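Caring for Mountain Clothing and Equipment at Home

Last updated: 28 November 2024

Equipment used at altitude is expensive to buy and often ruined in a cupboard. The following guidance has been prepared by the Nistix equipment desk for members who climb or trek for part of the year and store their kit for the remainder. It applies to ordinary household conditions and requires no special tools.

On the day of return

Unpack every bag completely, including lid pockets and stuff sacks. Food wrappers, used batteries and damp socks left at the bottom of a duffel are the usual source of odor and corrosion. Open all zippers and turn the bags inside out over a bathtub or a hard floor. Grit should be shaken or brushed off before any water is used, as wet grit works its way into seams and zipper teeth.

Separate the kit into items to be washed, items to be wiped and items to be aired only. Harnesses and ropes should not share a basin with clothing.

Shell jackets and trousers

Close all zippers and fasten all flaps before washing. Use a liquid cleaner intended for waterproof fabric, on a gentle cycle, and run a second rinse. Fabric softener must not be used, and the detergent drawer should be cleaned beforehand if softener has been used in the machine. Where the care label permits, a short period in a tumble dryer on low heat will help restore the water-repellent finish.

Minor cuts may be covered with adhesive repair tape. Round the corners of the patch, clean the fabric with rubbing alcohol and leave the repair under a heavy book overnight.

Trekking trousers and base layers

Wash trekking trousers inside out in cool water and hang them by the waistband. Once they are fully dry, fold them lengthwise on a flat surface, one leg over the other, and smooth the fabric by hand from the waist to the hem. Trousers folded in this manner may be rolled or laid flat in a drawer. Check the inner ankles for crampon cuts before putting them away. 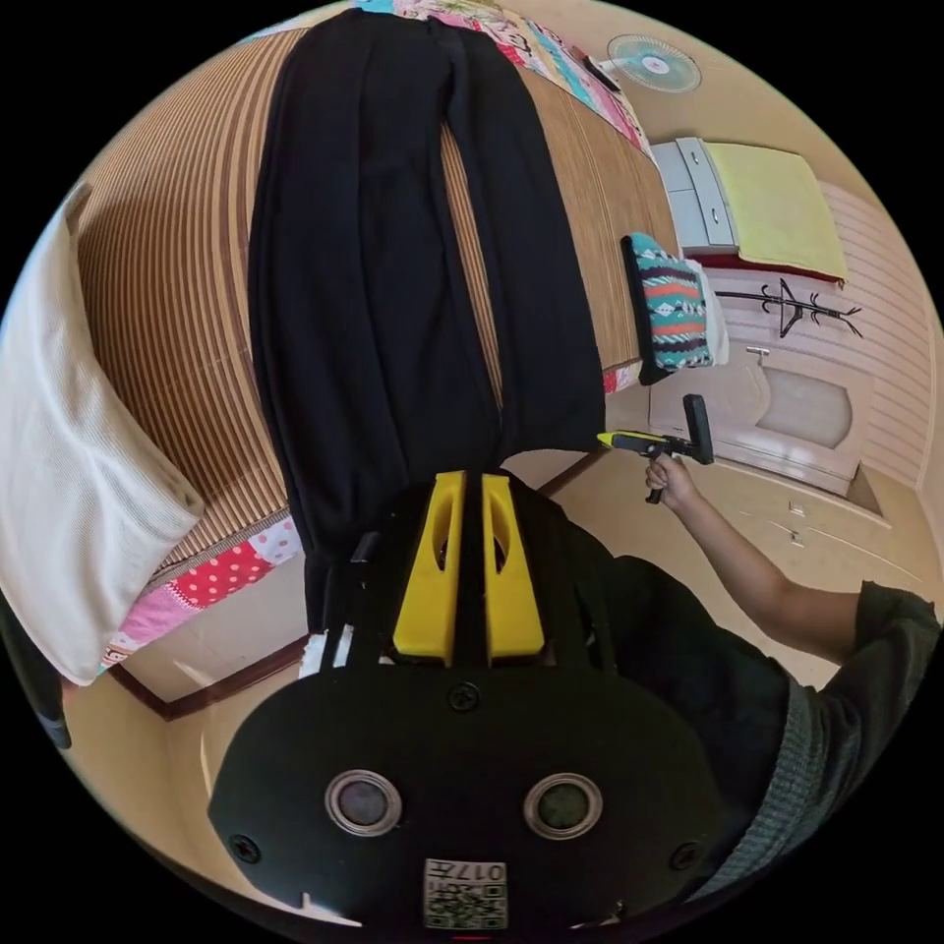 Down suits and sleeping bags

Down should be washed seldom and dried slowly. A front-loading machine of adequate size is required; a top loader with a central agitator may tear the internal baffles. Members in the Brirkance district may use the large machines at the Du Plessis laundry, which accepts down items on weekday mornings.

Lift a wet sleeping bag with both arms under its full length. Tumble on the lowest heat with clean tennis balls, stopping every half hour to break up clumps by hand. Drying commonly takes most of a day. Store the bag loose in a large cotton sack, never in its compression sack.

Boots

Remove the insoles and laces. Brush the soles, wipe the uppers with a damp cloth and fill each boot with plain paper, which should be replaced when it becomes damp. Boots must not be placed beside a stove or radiator, as strong heat weakens the glue and cracks leather. Leather uppers should receive a thin coat of wax once dry.

Crampons, axes and metal hardware

Rinse in fresh water and dry with a towel. Light rust may be removed with fine steel wool. Sharpen points with a hand file only – a bench grinder overheats the steel – and finish with a light coat of oil. Fit point covers before storage. Carabiner gates that stick may be worked in warm soapy water, dried and treated with a dry lubricant.

Ropes and harnesses

Wash ropes in lukewarm water with a mild soap, rinse until the water runs clear and lay them in loose loops in the shade. Keep them away from bleach, battery acid and gasoline. Any rope or harness with stiff sections, a damaged sheath or frayed stitching should be withdrawn from use and cut up before disposal.

Storage

Choose a dry, dark space with moderate temperature. Open shelving, such as the Jundero rack used in our own store, allows air to circulate. Remove batteries from headlamps and radios. A written list taped inside the door should show the date of purchase and last inspection of each safety item. Members are advised to review this list each March, ahead of the spring season.

647 shares | 3 comments

Comments

tentpeg_18
Does the softener rule apply to fleece too? I have been adding it for years.

ridgewalker3000
I leave it out for fleece as well. Mine went flat and stopped wicking until I washed it twice with plain soap.

coldtoes
Tennis balls work, but use old ones. My new ones left yellow fuzz all over the lining.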